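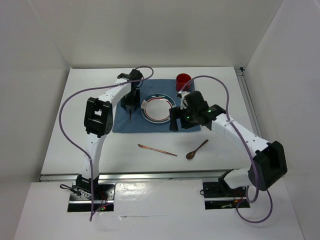

A round plate on a blue placemat, with a robot arm on either side.

Opinion | Consumer Affairs | Free Samples & Rewards

Sampling programs should tell members what their time is worth. Savalard's household panel requires 105 survey questions before a member qualifies for a first parcel – a fact found only in its terms of use. Of the 2,594 people who joined in June, 694 received a product.

Companies are entitled to choose their testers. They are also collecting useful answers from everyone they turn away, and those members deserve some return. Prakano credits 3 points for each unsuccessful application. The amount is small, but the principle is sound, and Savalard should adopt it.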